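THE MENDING PILE
Siiri Dzene sorts her clothes on the bed twice a year, and September is the bigger of the two. Summer things go into the box under the window and jumpers come out. Whatever needs a needle stays on top of the covers until she has decided about it.

She used to pay for repairs. The last bill, for a coat lining and two zips, came to 595 kronor, and after that she bought thread and a packet of needles and started doing her own.

Jeans take up most of her time. Small holes get a patch on the inside, cut a good thumb's width bigger than the hole and tacked before it is sewn. Seams are quick. Knees are slow - the cloth has usually gone thin well past the tear, and stitches put into thin cloth pull out again.

Ripped pairs she lays flat, back side up as often as front, and looks at how far the loose threads run before she picks up the scissors.
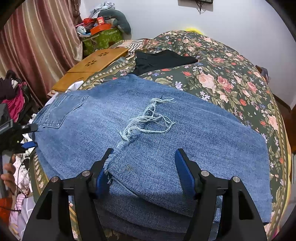

Should the loose threads be trimmed before patching?
Leave them until the patch is sewn down, then cut only the ones that catch on your foot when you dress.

Pairs past saving are cut up for patches. She keeps the legs and the pockets, rolled by colour, in a drawer.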